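Merncombe should bring back the bottle deposit, and it should cover plastic as well as glass.

I have lived here long enough to remember the old one. The Plornik dairy charged a deposit on every bottle, and you got it back at the counter when you returned the empty. Children did most of the returning. When the dairy closed, the deposit went with it, and the town switched to curbside bins.

The bins are fine as far as they go. My objection is to what ends up in them. On my street the recycling truck comes every 11 days, a schedule I have never met a person who can remember. People miss it, the bin fills, and the overflow goes in the trash. The town's answer in February was a leaflet about rinsing.

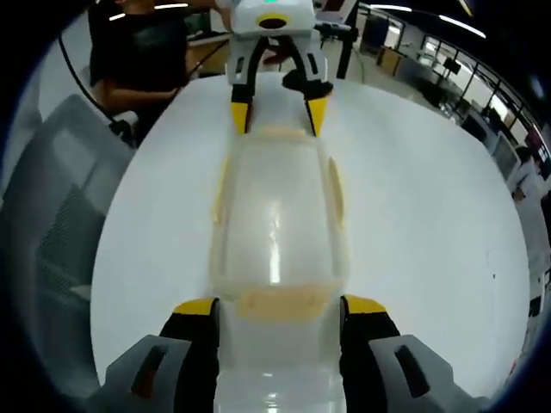
A deposit works on a different part of the problem. It puts a price on the empty at the moment someone is deciding where to drop it. If they drop it anyway, the next person along has a reason to pick it up. I would set it at seven cents, enough to notice on a full bag and small enough that the weekly shop doesn't hurt.

The usual complaint comes from shopkeepers, and it's a fair one. Empties take up space, they smell in summer, and somebody has to be paid to handle them. The Melnychuk grocery has a back room the size of a closet. So don't make small shops take returns. Put two return points in town, one in the Nadik parking lot and one by the bus station, and pay for them out of the deposits that never get claimed.

The other complaint is that it's a tax. I don't see it. You get a tax back only if you overpaid. You get this back by carrying a bag to a place you were probably going already.

The council takes up the waste contract again this summer. Once it is signed we are stuck with it for seven years, so I would like the deposit discussed before then.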